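Seasonal helper wanted at Pliketti, our small furniture repair shop

Pliketti has been mending chairs, tables and the odd beloved rocking horse for 23 years now, and we have finally reached the point where the waiting list is longer than the workbench. So we are looking for someone to join us from July, three or four mornings a week to begin with, and more if we all get along (we usually do).

You don't need a diploma. What we would love is a person who has sanded something by hand at least once and didn't hate it, who can lift one end of a dresser, and who is kind to customers when they come in carrying Grandma's stool in two pieces. A driver's license helps a great deal, as we pick up from the Halilović yard on the far side of town and the bus does not like planks.
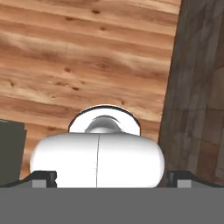 Most of your first weeks will be spent with Bujar Grgić, who started the shop and still does the gluing himself. He will show you how to take old varnish off slowly, how to sort hinges and screws so that we can find them again, and how to write up a repair ticket that the rest of us can read. After that you will have your own small jobs, start to finish, with plenty of help within shouting distance.

We open at 8 and stop for a proper lunch at noon – soup in winter, whatever the garden gives us in summer. Pay is by the hour, on the Barkon scale for craft assistants, and we cover your work shoes and apron. There are 10 paid days off in the first season, and we close for the holidays anyway.

Last year we returned 1,136 pieces to their owners, and we are rather proud of that, though it did leave the storeroom in a state. If you like putting things in order, please mention it and we will be very glad to hear from you!

To apply, write us a letter or stop by before lunch and ask for Bujar. Tell us a little about yourself and about something you have fixed, even if it was only a drawer that stuck. We answer everyone, usually within 2 weeks.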